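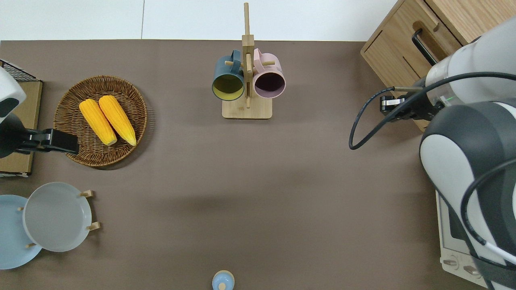 Gearóid Dolan has opinions about mugs. I'd barely got my jacket off before he told me that stacking them is a crime, and that every kitchen bench in Jolholm could do with a mug tree.

"You grab one without looking," he said. "A cupboard just swallows them – you end up with 30 and drink from the same two."

Gearóid sells secondhand kitchenware through his little shop, Clornolthorpe, and he's a wooden pegs man through and through. Mug trees, plate racks, the lot! His favourite colour pairings are the odd ones, like teal on the outside with a yellowy green inside, or pale pink with a dark plummy middle.

"People want matching sets. I tell them to buy one they like and come back in February for another."

I asked about the corn in a wicker basket, and he laughed. "What else would you put in it? Bread goes stale, fruit rolls about. Corn behaves itself."

He reckons he's sold about 200 baskets, mostly round ones with a braided rim, and he still won't part with his own. I offered him 20 dollars for it. He put the kettle on instead and asked which mug I wanted.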